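**Ticket 179: right gripper drops the can just before the shelf**

Opened by: Keabetswe Naidoo
Helping: Jennylyn Gatchalian, Shiela Mercado
Status: open, but much happier than it was

Hello everyone, and sorry in advance for the length of this one! I've been at the shared bench most of the afternoon and I want to get it all written down while I still remember which screws I touched. Short version for those of you with dinner on the stove: the right arm closes on a can, lifts it nicely, carries it most of the way to the little shelf, and then lets it slide out a hand's width short. The left arm runs the same Samonte routine and doesn't do it. I swapped the two wrist cables in December (thank you, Remedios, for the loan of the crimper) and the fault stayed on the right, so I've stopped blaming the wiring.
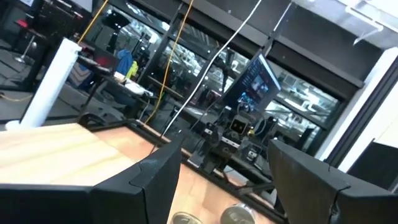
Workshop Log, Issue 4

Have a look at the seam low on the right finger, where there's a rough nick. I had walked past it for weeks thinking it was a smear of glue. Shiela ran a fingernail along it and felt an edge, and she thinks the shell is starting to open up there, which would let the tip flex outward under load. I'm inclined to believe her, although I'd like to see it happen before I print another pair. These are the second version of the Flemetti fingers, printed by Jennylyn B. on her own machine, and they take an age.

What I've tried so far, in the order I tried it:

- Cleaned both fingers with a damp cloth and let them dry. No change at all.
- Re-ran the zero routine on the right gripper, twice. It came back with the same number both times, so I trust it.
- Raised the grip force from the default to 68. Better! It held on until just before the shelf, but the motor was warm by the end and I didn't care for the sound it made.
- Slowed the carry move by half. This helped more than the force did, and I've left it that way for now.
- Put the force back where it was.

**Reply from Jennylyn Gatchalian**

Thanks for such a thorough write-up, Keabetswe, it saved me a phone call. Before you print anything, could you check that the two arms are meeting where the software believes they meet? When I set up the Bandamlow mounts I found the right one had crept on its rail by around 2 millimeters, and that was plenty to make a grip land on the rim instead of the body of the can. Loosen, square it up, tighten, and zero again after.
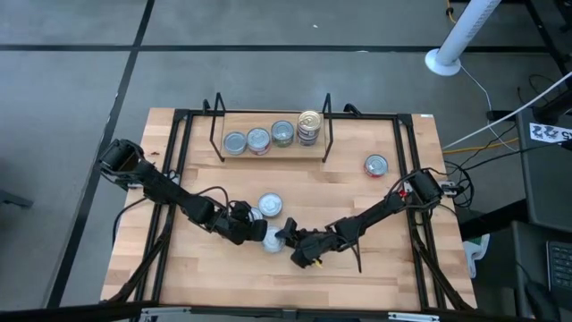 Keabetswe again. The mount had crept, just as you said, and I've squared it up and zeroed it. My next question was whether the height of the can matters, and I'd love a second opinion on how to test it properly. I'd like to use the short one with the red label, over by the right-hand rails, as my low test piece, and the tall gold-topped one at the right end of the shelf for the other extreme, and leave the cluster between the grippers for the handover runs. If only the tall one slips, I'll go back to Shiela's theory about the finger opening up, as there's more weight up high to tip it.

**Reply from Shiela Mercado**

Sounds right to me. Please do the short can first, at the slow speed, and write down the motor temperature each time, even if it's dull. I have a bit of Pornus grip tape left over from the drawer project, and you're very welcome to it, but only after the test, please, or we'll never know which thing fixed it.

**Still to do**

- Short can, slow, then at normal speed
- Tall can, the same
- Ask Jennylyn B. whether she still has the file for the thicker finger
- Hand the crimper back to Remedios, with cookies

I'll be in again tomorrow after lunch and will add the numbers under this.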